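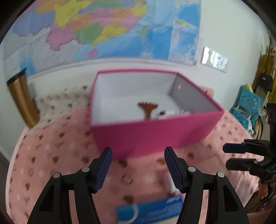

Relative pose between two handheld grippers jumps when both are close to the object

Hemau_rt

I'm running Tenar for visual-inertial tracking on two handheld grippers and merging the trajectories in Grastby. The task is packing small boxes and bottles into an open pink box. Each trajectory looks smooth by itself. After the merge, the left-to-right transform jumps by 8 cm in some episodes, nearly always when the fingers close in on an item. Clocks agree to 2 ms. IMU rate is 200 Hz. Is this calibration or loop closure?

vavra.slam

Loop closure, most likely. The cloth has a repeating print, and a place recognizer will match one heart to another if you let it. When the view is mostly cloth and fingers, there is little else to vote against the bad match.

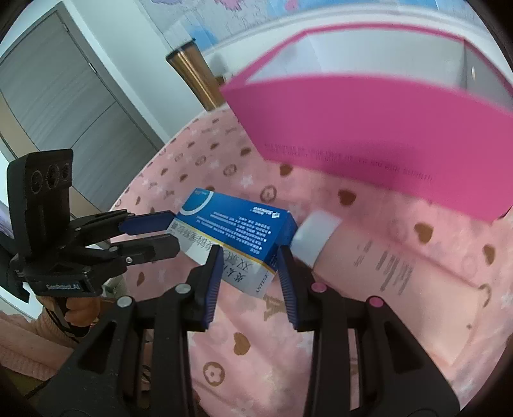
Check the accepted closures in the Tenar log and plot the inlier positions. If they all fall on the cloth, raise the inlier threshold and require 3 consecutive consistent matches before a closure is added. Mask the fingers and the second gripper too - the mask in the default config only covers your own jaws. A moving gripper on the other side supplies features that agree with each other and disagree with the room.
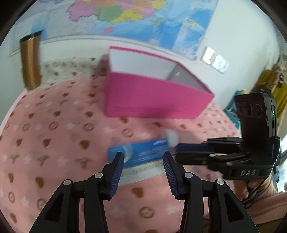 Motion blur on the small blue box and the open box behind it.

For frames like that one, drop the visual weight and let the IMU carry the gap.

grastby_user

Had the same thing, recalibrated, went away. Try a plain cloth.

Comments

Hemau_rt: Inliers were all on the cloth. Masking the other gripper helped more than the threshold did.

oddframe: Which Tenar version? The consecutive match setting isn't in mine.

vavra.slam: It's under the backend section, off by default.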